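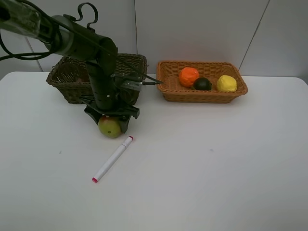 Apples in November

When I moved to Gemmont, I knew only two kinds of apple, the red and the green. At the market on Natbridge Road they sell many more, and I was a little ashamed to ask which is good for cake.

Now I buy 3 pounds every week. My cake needs 2 eggs, little sugar and a lot of patience — my oven is old and heats only from one side, so I turn the pan at half time. My neighbors prefer it with cream. I still eat it plain, in the morning, with black tea.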